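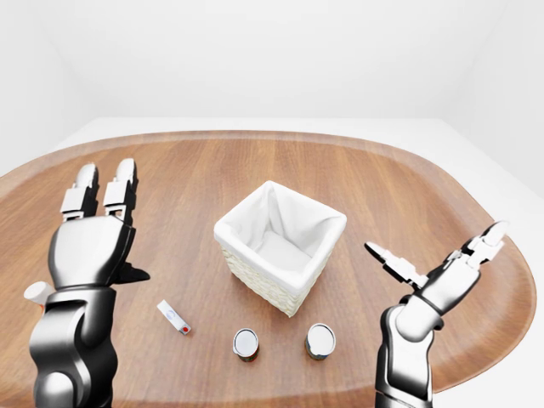

9 January 2021

Jindetley job, septic tank and soakaway, continued. Notes written up at the Sasside bench from the site sheets, so the order is roughly the order things were done.

Background for anyone picking this up cold. Two-chamber tank, brick, outlet by gravity to a herringbone soakaway under the paddock. Complaint is slow drainage at the house and standing effluent over the lower arm after rain. Tank was emptied in October and the complaint came back, so desludging alone is not the answer. Client's plan shows a distribution chamber. Have not found it where the plan puts it.

Levels first. Dumpy set up by the gatepost, same peg as before. Invert in at the tank is 900 mm below cover, invert out is 60 mm lower than that. Ordinary figures. Liquid level was standing 40 mm over the outlet invert with no flow from the house for the previous hour, so the restriction is downstream of the tank. Dip tube on the outlet was intact but furred. Scraped it, level did not move.

Scum in the first chamber thin, sludge depth 200 mm, second chamber nearly clear. Baffle sound as far as the mirror would show. No sign of root through the brickwork, though the pointing above the waterline is poor on the north side. Noted for the report, not urgent.

Rodded the outlet from the tank. Free for 7 m, then a soft stop. Worm screw brought back fat and grey silt, no root. Second pass went a little further and stopped hard. Left the rods in and walked the line with the sonde on the Cumora locator. Signal peaked well to the left of where the plan draws the pipe. Marked it with a cane and sprayed the turf.

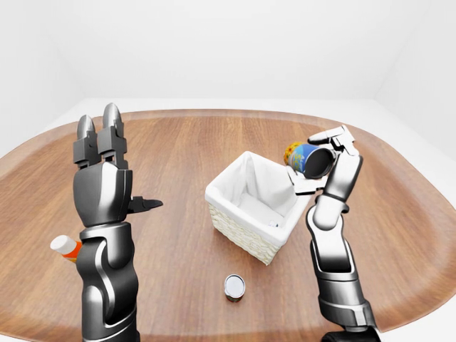
Arms on either side, table between.

Dug on the cane. Slab at 300 mm, mortared down, no lifting eyes. Underneath is the distribution chamber, which answers the question about the plan. Three outlets, one of them capped with what looks like original clay, two live. Chamber full to the slab. Pumped it down with the small submersible into the tanker hose, then watched it. Recovery was from the lower arm back into the chamber, i.e. the arm is holding water and returning it. Upper arm took a bucket test without trouble.

So: lower arm saturated, upper arm working, third arm never used or abandoned.

Percolation test. Two holes, 300 mm square at the base, dug to proposed trench depth. Filled the evening before and left to drain overnight as usual. Results below are for the fall from three-quarters full to one-quarter full, 150 mm.

Hole A, upper paddock: 2,700 seconds, Vp 18. Repeat 2,850, Vp 19. Third 3,000, Vp 20.
Hole B, beside lower arm: still half full when we packed up. No Vp recorded. Ground there is grey mottled clay from 700 mm down and I would not put a field in it.

Mean Vp for A is 19, comfortably inside the usable range. Need a third hole along the contour before anyone quotes it, as a mean from one position is no use for sizing.

Camera. Ran the Llorente crawler from the distribution chamber down the lower arm after pumping. Pipe is perforated clay, butt jointed, heavy silt in the invert. Joints displaced at two places, the second bad enough that the head would not pass. Water followed it in the whole way so the picture was poor. Tried again from the far end, no rodding point there. Gave up on it -- the arm is finished whatever the footage shows.

Upper arm: same pipe, far less silt, one slight dip holding water. Would jet this one and keep it.

Dye. Fluorescein in the kitchen gully, then the downpipe by the porch. Kitchen reached the tank inlet as it should. The porch downpipe also reached the tank inlet, which it should not. Repeated the downpipe with red to be certain of it, same result. Roof water from the front pitch is therefore going through the tank and onto the soakaway. That would account for the trouble following rain, and probably for the silt in the lower arm as well. Rear downpipes not tested, no access to the yard gully. Need to do those before the report goes out.

Equipment notes

Sonde battery cover is cracked and taped. Works, but do not put it down a live line again until it is replaced.

Submersible tripped twice on the adaptor lead and not at all on the van supply. Suspect the lead. Labelled it and put it on the bad shelf.

Crawler skids are worn on one side and it rolls in small bore. The spare pair in the Sasside drawer are the wrong width.

Red dye is nearly out. There is plenty of green.
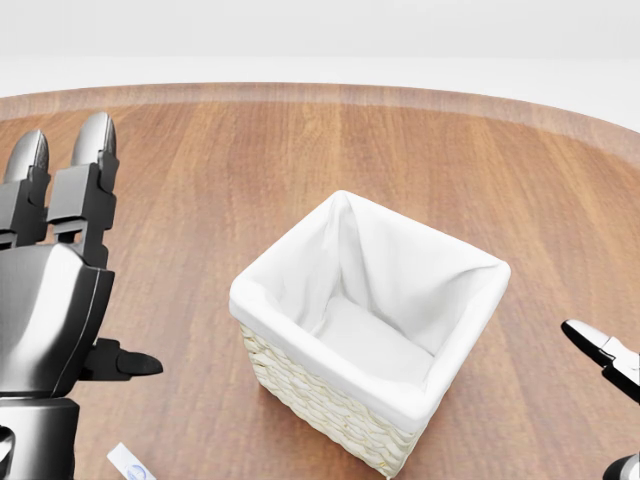 To do

Third percolation hole, along the contour from A. Fill the night before.

Dye the rear downpipes. Ask for the yard to be unlocked.

Measure from the proposed new trench to the ditch and the house. The ditch is not on the client's plan at all, and it may carry water for most of the year. If it does, the upper paddock layout has to shift uphill and the fall gets tight.

Open the capped outlet in the distribution chamber and push the small camera in as far as it goes. If there is a sound pipe behind the cap it may save a length of trench.

Draft layout on the Vp of 19 as a placeholder only, marked as such. Front downpipe to come off the foul line and go to its own soakaway, well clear of the drainage field. Price this separately.

Slab has been put back loose on the chamber with boards and a cone over it. Needs a proper cover and frame before the paddock is grazed again -- told the client so on site and will put it in writing.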